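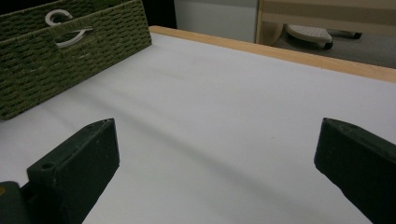

corkex_fan
2023-12-25
ok so who else got baskets today. my sister gave me a set of 3, the woven green ones with the little white metal label holder on the front. love them. but no labels came with it?? what do you all put in the holder. mine are going on the craft table, the white one with the wood edge

6 replies

nidby_north
Cardstock. Cut it a hair bigger than you think and trim down. Printer paper curls in a week

aurora.abreu
second cardstock. or kraft tags from Gebreyes, they come in packs of 200 and you'll never buy tags again. white holder on olive green looks so good btw

jornmont77
unpopular opinion, skip the labels. You know whats in your own basket. I had everything labeled in January and by spring the one that said RIBBON was full of batteries

aurora.abreu
well thats a you problem lol. I share my table with 2 kids, if it's not labeled it goes wherever

jornmont77
do your kids read them tho

aurora.abreu
one does

Tegwen Harries
Pencil on card, not marker – you will change your mind about what goes where. Also put the baskets at the back of the table along the raised edge. Mine used to live on the front corner and I knocked the same one off over and over, beads in the heating vent, still finding them

nidby_north
disagree on the back edge, then you're reaching over your work every time you want scissors. Side of the table, turned a bit so the label faces your chair. Left if you're right handed

Tegwen Harries
Depends how deep the table is I guess. Mine's narrow

corkex_fan
mine is pretty deep so I think side. going to try the angled thing. also do the woven ones shed? I'd like to put yarn in one but worried about it snagging

nidby_north
Cord ones haven't shed for me. Snagging yes if the yarn is fuzzy. Line it with a pillowcase or a scrap of cotton, done

jornmont77
or put the yarn in a bowl. a basket for yarn is asking for it

aurora.abreu
people have kept yarn in baskets forever what are you talking about

jornmont77
and its been snagging forever

corkex_fan
ok lining it. yarn in one, glue and tape in the second, no idea on the third. will do pencil labels for now and order the tags after the holidays. thx all

14 likes · 2 shares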